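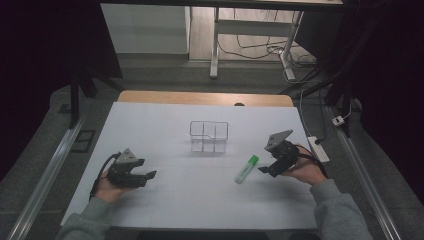 Subject: Re: [handgrippers] linkage slop, and what to do about the fingertips
From: Celeste Herrera

Hi all,

Emese Pintér wrote:
> I've printed the linkage arms twice now and they still wobble. With the
> jaws closed I can twist the tips against each other by hand, maybe 2 mm
> at the ends. Is everybody living with this or did I botch the holes?
> Also, which pads are people using? Mine slide right off anything
> smooth.

Emese, you didn't botch them! The holes in the shared files are drawn for a bare screw through plastic, and that's fine for an evening and then they go oval. Mine did exactly the same thing. What fixed it for me was brass bushings, pressed in with a soldering iron set low and a long bolt through the middle to keep everything square. Go slowly on the last bit. I rushed one and it went in crooked, and I had to reprint the whole arm (a long print on my machine, I was not pleased).

I got the bushings from Falitz, part 3098 in their small hardware list. They come in a bag of 71, an odd number that I can't explain, but it's enough for several pairs of grippers with plenty left over to ruin. The filament is the dark green from Plustila. The first set I printed in something cheaper and the knuckles cracked along the layers. With the Plustila I've had one tip chip on the top edge and otherwise nothing has broken, and I am not gentle with them.

After the bushings went in I ran open and close by hand on each one until I'd done 336 cycles (I was listening to a ball game and stopped when it did). The twist at the tips went down to where I can feel it but can't measure it with my calipers. I'm so happy with how they move now. It feels like a real tool in your hand, and my wrist doesn't get tired from squeezing to take up the play.

For the table I've settled on something really plain: a big white sheet over the wood top, the clear pen holder in the middle, and a highlighter to pick up. One gripper per hand. I know a clear box on a white surface sounds like asking for trouble, and it is, a bit, you have to learn where the walls are. But it's good practice, and the partitions are thin enough that you notice right away when your two jaws aren't closing evenly. I come in from the front with the jaws wide open and keep the tips low, level with the base.

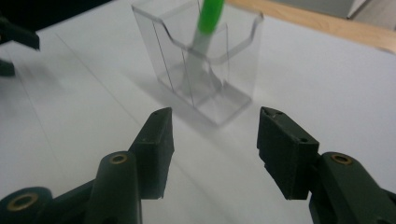 Emese replied off list this morning that she tried the soldering iron trick on a scrap arm and the bushing went in straight on the first go, but that she still gets sliding on the pads, and she wondered if a flat face is simply wrong for round things like pens. She's leaning toward cutting a shallow V down the middle of each one.

I like the V idea a lot and I'd love to see it. My worry is flat stuff, where you'd lose contact in the center. Maybe a very shallow one, so there's still plenty of flat on both sides? If you draw it up, please post the file and I'll print a pair this weekend. The tip block is a separate body in my version, so swapping it should be easy.

Other odds and ends:

The cables want a loop of slack behind the hand. Mine used to run straight back and every reach to the far side of the table ended in a tug.

Has anyone tried the thin rubber sheet from Zasta on the inner faces? I have a roll of it coming and will report.

De Bruijn list the same bushing with a flange. It might save pressing them flush, but I'd have to widen the pocket in the drawing, so tell me if you've already done that.

I'll put the revised arm in the shared folder tonight with the pocket sized for the Falitz part. Check your printer on the little test ring first, it's the small file next to it.

Celeste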